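Slide board (exercise equipment)

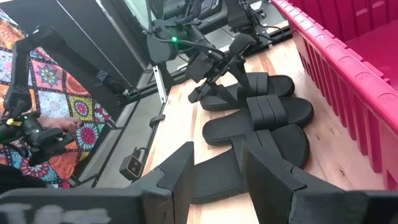 A slide board is a piece of exercise equipment with a long, smooth surface and a raised stop at each end. The person using it pushes off from one stop with the foot, glides across to the other stop, and then pushes back. The movement is close to the stride of a speed skater, and for this reason the board was first used by skaters who had to train when no ice was available. Today it is found in fitness clubs, in physical therapy clinics and in private homes.

Construction

The surface is usually a plastic sheet, either rigid or made to be rolled up for storage. Rigid boards are heavier and stay flat better. Rolled boards take less room, but they need some time to become flat again after they are opened, and in a cold room this can take several hours. The stops are set at an angle, so that the side of the foot meets them and not the toes. On simple models the distance between the stops is fixed. On adjustable models one stop can be moved along a row of holes.

The user wears thin fabric covers, called booties, over athletic shoes. The covers wear out faster than any other part and are normally sold in pairs. Some boards are treated with a silicone spray or polish, which makes the glide longer. Dust has the opposite effect, and makers generally advise wiping the surface before each session.

Use in training

The basic exercise is the side-to-side glide. The knees are bent, the back is kept straight and the trailing leg is brought in behind the standing leg at the end of each push. Beginners often stand too high, and then they reach the far stop with little control. A shorter distance between the stops is recommended to them.

The glide works mainly the muscles of the hips and thighs, including the muscles at the outer side of the hip, which running and cycling use less. There is little impact, but the inner thigh is stretched at every stride, and soreness there is common after the first sessions. Other exercises use the board without the stops. Examples are the reverse lunge with one sliding foot, the leg curl lying on the back, and several exercises for the abdomen in which the hands or feet slide.

Sessions are commonly organized in intervals. A typical plan for a beginner has 30 seconds of gliding followed by an equal or longer rest. Skaters in preparation for a season work for much longer periods.

The Turach board

The Turach is an adjustable slide board produced by Derelwood, a small manufacturer of home exercise equipment. It was developed from the Ellis, an earlier board of fixed length which had the stops glued to the surface. Owners of the Ellis reported that the glue became loose with heavy use, and in the Turach the stops are held by bolts. The first series had 600 boards and was sold mostly to skating clubs. A second series of 2,000 followed in February of the next year, with a wider foot area and a softer edge on the stops.

The training booklet supplied with the second series was written by Josée Poirier, a former skating coach. It contains 2 programs, one for general fitness and one for skaters. The booklet was later printed separately under the name Curkesari, which is also the name of the club where she worked.

Safety

The most frequent accidents happen when a person steps onto or off the board with the covers already on the feet. It is advised to put on the second cover while standing on the board, with one hand on a wall or a chair. The underside should have a non-slip layer, and on carpet a rigid board is preferred. Persons with a recent injury of the knee or groin should ask a doctor or therapist before they begin.

See also

Inline skating
Interval training
Balance board
Rowing machine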